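Urberg Chaise Longue and Cabinet
Set-Up and Care Guide, Section 3: Unwrapping and Placing

By Gøran Engström, revised August

Read this section through before you take any film off. The upholstery and the cabinet finish are easier to mark while the pieces are being uncovered than at any time afterward.

3.1 Before you start

1. Clear a space on the floor beside the chaise for the used film.
2. Take off rings, watches, and belts with large buckles.
3. Check that the chaise is standing level. If it rocks, have 2 people lift it and set it down again. Do not drag it by the armrest.
4. Look over the carved wood, the cord trim, and the seat fabric in daylight. Note any damage before you go on.

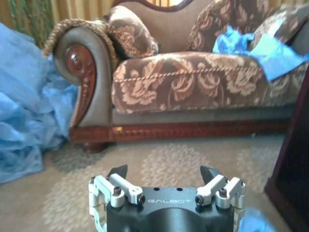

Fig. 3-1. Armrest scroll, cord trim, and base rail.

CAUTION: Do not use a knife or scissors on film that lies against fabric or cord. A cut cord will unravel and cannot be repaired at home.

3.2 Removing the film from the chaise

1. Find a loose edge of the film at the armrest end.
2. Pull slowly, keeping your hand low and close to the fabric. If the film catches on the carving, stop and work it free with your fingers.
3. Let the film fall to the floor beside the armrest. Leave it there until both pieces are uncovered.
4. Gather any film left on the seat and check underneath it for small parts before you remove it. 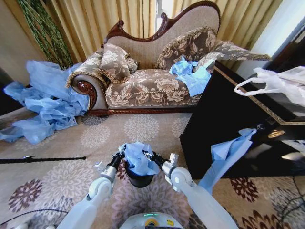

Keep the film away from children and pets. It is slippery underfoot, even on carpet, so walk around the pile and move any cables out of your path first.

Note: If you plan to paint or have other work done in the room within 2 weeks, leave the film on the cabinet until the work is finished.

3.3 Removing the film from the cabinet

1. Clear the top of the cabinet if you need to reach the back edge.
2. Hold the film near the front and draw it down and away from the gold trim. Do not pull sideways across the knob.
3. If a piece stays caught, open the film up with your fingers and try again from the other side.
4. Wipe the gloss surface with a soft dry cloth. Do not use glass cleaner. 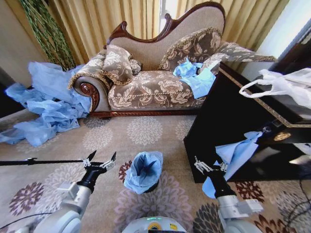
3.4 Arranging the cushions

1. Shake each cushion and smooth the fringe by hand.
2. Stand the square cushion against the rolled armrest.
3. Lean the large cushion on the backrest.
4. Check that no tassels are trapped underneath.

Fold the used film and press the air out before you bag it. Keep one large sheet if you expect to move the furniture again.

Comments (3)

Unnithan
Step 3 for the cabinet saved me. I had been yanking it sideways and the knob came loose. Tightened it from the inside, fine now.

Åsmund Bråten
Can the cord trim be steamed? Ours has a flat spot near the armrest.

Gøran Engström
Åsmund, no steam on the cord please. Roll it gently between your fingers and leave it overnight.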